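Pushing items back from a cabinet edge: what limits should be in our operating rules?
Posted in Workplace Robotics / Rules and Practice

tundotau_ops
We are writing site rules for a two-armed mobile robot that handles binders in a shared office. One task has it reach up past the open doors of a low cabinet, lay the hand on a binder on the top, and slide it back until nothing hangs over the front. Our draft limits contact force to 30 N and covers nothing else. The reviewer at Astari sent it back with the note "incomplete for contact tasks." What is normally included? There are no people inside the marked area while it runs, but the desks behind the cabinet are in use at other times.
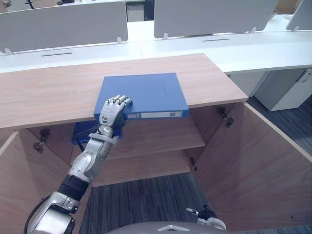
The controller logs force at the wrist only. We can add a joint torque log if it is worth the storage. The task takes almost 41 seconds from approach to retract.

Cao
A force limit alone is not a rule, it is a setting. For flat-hand pushing I would write down at least the following.

Force and direction. State the limit separately for pressing down and for sliding. Too much downward force on the overhanging part of a binder will tip it off the front, so specify that the hand makes contact over the supported part wherever reach allows.

Speed. We use 75 mm/s for the last part of the approach and for the slide. Free motion has its own limit, set by your risk assessment.

Doors. Require both doors to be fully open and stationary before the arm enters, and make a door that moves during the task a stop condition. The forearm and its cables pass close to the cabinet front and the shelf contents. Add a cable clearance check to the start-of-shift list.

Idle arm. People forget this one. Define a parked position for the arm that is not working and have the controller verify it.

Log the joint torque. Wrist force will not show you an elbow leaning on a door.

Your risk assessment has to cover the whole application, including the cabinet and the binders. A certificate for the arm does not do that.

wuvell_tech
Agree with most of the above. Also put in a retry limit. Ours is 3, then the robot retracts and calls an operator. We had one that kept nudging the same folder all through lunch.

binrow
just turn the force down until it stops knocking stuff off. worked for us

Cao
That can leave the hand slipping on the cover with the item still over the edge. Check the final position before the task is marked complete.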